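The bedroom floor is not a trash can, and other things I keep having to say

December 2022

Tissues. Let's start with tissues, because that is where it starts for most people. You blow your nose in bed, there's no bin within arm's reach, you drop the thing over the side and tell yourself you'll get it in the morning. In the morning you step over it. By the evening there are two.

I have been writing about small rooms and how people live in them for long enough to have opinions, and my strongest one this year is that we've got bedroom tidying backwards. All the advice is about drawers. Fold your shirts this way, stand them on end, buy the little dividers. I got sent a set of dividers by Pirnum in July, 60 dollars for what is basically stiff felt, and they're fine, they are sitting in a drawer right now doing a perfectly good job of dividing it. My floor was a disgrace the whole time I was installing them.

A drawer can be a mess for years and hurt no one. You shut it. The floor you can't shut. You walk on it in the dark with bare feet.

So my argument, such as it is: floor first, every time, and leave the drawers until you're bored. And when I say floor I mean the middle of it, the walking part. Not under the bed. Under the bed is a drawer with no front, deal with it some other year.

People don't like this. I said it in a column back in the summer and got a good pile of mail, a lot of it cross. One reader wrote that clearing the floor is "cosmetic" and that unless you fix the storage the mess just comes back. Well yes it comes back. So does hair. You still get it cut.

And the storage thing doesn't hold up anyway, look at what is really on a bedroom floor. It isn't stuff without a home. A snack wrapper has a home. The home is the garbage. No shelf system on earth is going to help you with a snack wrapper, and I've seen the Bustico catalog, all 200 pages of it, and there's no wrapper shelf in there. Most floor mess is trash. Plain trash, that was in somebody's hand and then wasn't. Then there's a smaller amount that is dishes, and a smaller amount after that which is clothes, and clothes is what all the books are about!
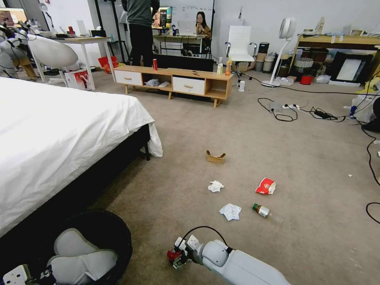

Tissues, a wrapper, a bit of cardboard and a little bottle on the carpet.

Look at the bed, though. Smooth white sheet, very nice. Slippers in a basket. Two drawers in the TV stand, both of which might be folded like a department store inside for all I know, and it wouldn't matter, what you notice is the wrapper. Put every piece of that carpet litter into a bag and it'd be a different room, and it would take less time than reading this paragraph. The bottle takes a second look, I'll grant you. You have to check what it is and whether you want it. The rest is a bend and a grab.

Notice too how the surfaces fill up after the floor does, or before, I go back and forth on this. A soda can on top of the stand, bottles at the far end. I used to think the top of the furniture was the first to go and the floor came later when there was no more room. I don't think so any more. There's plenty of room on that stand. I think once a thing is on the carpet the can on the stand looks tidy by comparison, so it gets to stay. The floor sets the standard for the whole room. That's my theory and I've no proof beyond having lived in five apartments and been a slob in three of them.

OK so how do you do it. Everyone wants the how.

Bag, not bin. A bin makes you walk back and forth. Take a grocery bag, hang it off your wrist, start at the door. Soft trash first, tissues and wrappers and receipts, then cardboard, flatten it if it needs flattening. Bottles and cans last, standing up in your other hand or in a second bag if your town is strict about recycling. Mine is. They leave a sticker on your bin if you get it wrong, an orange one, and the whole street can see.

Don't sort as you go, aside from that. Don't open drawers. If you pick up a sock throw it on the bed, you'll have to deal with it before you sleep. Don't put on a podcast, you'll be done before the ads are.

Then vacuum or don't. I mostly don't. A carpet with nothing on it and a bit of dust in the pile is still ninety percent of the way there, and on a pale carpet, beige especially, crumbs hardly show. I know someone will write in about mites. Please go ahead, the address is the same.

Now the waste basket question. I have gone on record saying every bedroom needs one and it needs to be on the side of the bed you sleep on, and I stand by that, but with a warning. A tiny pretty basket is worse than none. I had one of those woven Okafor things, lovely object, held maybe four tissues. Full by the second day of a cold and after that it was just a landmark, I was dropping things near it. Get an ugly one with a wide mouth. If you can't hit it lying down with your eyes half shut it's too small. And please, not a lid. A lid turns a drop into a chore.

Some people say the answer is to not eat in the bedroom at all. Fine, if you have another room. Plenty of people's bedroom is also the office and the den and where the TV goes, and telling somebody in one room to eat elsewhere is telling them to eat in the hall. I ate standing up in a hallway for most of a winter to keep a rule like that going. It was stupid and I got crumbs in my shoes. Eat the chips in bed. Just own the wrapper.

Same with cardboard by the way. So much cardboard now. Everything arrives in a box with another box in it, and you cut it open on the bed because that's the only flat place, and a flap comes off and ends up on the floor, and cardboard somehow doesn't feel like trash. It feels like material. Like you might need it. I found a piece behind my door that had been there since we moved, it had the floor's outline on it in dust, and I had walked past it every single day beleiving it was going to be useful.

I do want to be fair to the drawer people. There's a pleasure in a good drawer. When I had the flu I could not have told you what was in mine, and afterward it was nice to open one and find things in rows. And a low stand with a couple of drawers and an open shelf in between, that's about the most useful piece of furniture you can put in a small bedroom, I've said so before and will again. The open shelf is the bit that earns its keep. Cloths, a spare pillowcase, whatever you grab often. But it's a treat. It is dessert. You don't get to alphabetize your T-shirts while there's a tissue on the rug.

The cost side of this bugs me more every year. There's a storage tower from Stusaritz that goes for 300 dollars, which I was asked to review and didnt, as I couldn't think what I would say. It stores things. It also takes up a patch of floor the size of a bath mat, in rooms where floor is the one thing there isn't any of. You'd be paying 300 dollars to have less of what you wanted. A roll of bags is a couple of bucks.

I did the sums for my own place, what I'd spent on being organized since I started this column, and stopped when the boxes alone got to 102 dollars. Boxes! For putting things in, that I could have thrown out.

Anyway. My own floor as I write this has a sweater on it, a charger and one envelope. The envelope's trash. I can see from here it's trash, it has been since lunch, and I'm going to pick it up when I've sent this in.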